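Ruvham Stacking Crate, Large

Sold singly or in sets. Item 1579.

The Ruvham large crate is made for household moves where the same boxes get filled, carried and emptied more than once. It suits people moving in stages, people putting half a house into storage for a season, and anyone who has had a cardboard box give way on the stairs. The lid is attached and closes in two overlapping halves, so there is no tape to buy and no lid to lose.

Loaded crates stack on top of each other with the lids shut. Empty crates nest inside each other with the lids folded out. A full set takes up very little room in a garage once you have unpacked.

What to put in it

Books, pans, tools, canned food and shoes all travel well in this size. Fill heavy crates only halfway and top them up with towels or bedding. Plates should stand on edge with paper between them. Large lampshades and framed pictures do not fit and are better off in the Fundent flat carton, sold separately.

Label the short end as well as the lid. Once crates are stacked you can't read the top of any but the highest one. Each crate has a card slot on both short ends, and a pack of blank cards comes with every set.
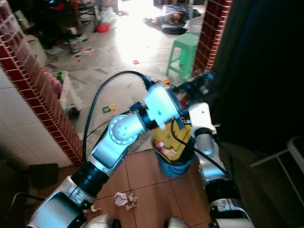

Keep one crate back for the last day. It should hold the things you will want before anything else is unpacked: toilet paper, a kettle, mugs, phone chargers, a box cutter, light bulbs, medication, and a change of clothes for everyone in the house. Load it last and take it off the truck first.

Security

The lid halves have matching holes at each end for a cable tie or small padlock. Cable ties are enough for a local move. For storage we suggest the Acharya short-shackle padlock. Many long-shackle locks will fit through the holes but leave enough play for the lid to lift.

Care

Rinse with a hose or wipe with dish soap and warm water. Dry with the lid open before nesting, or the crates will stick together. Do not use solvent to remove old labels. Cooking oil on a rag works on most adhesives.

Ordering

Sets ship flat-nested on a pallet and need someone at the address to sign. Single crates ship by regular parcel. The Fanness dolly fits under this crate and the medium crate, and carries a stack of either.

Unused crates can be returned if the card slots and hinges are undamaged. Return shipping is paid by the buyer.

Related items: Ruvham medium crate, Fanness dolly, Fundent flat carton, replacement label cards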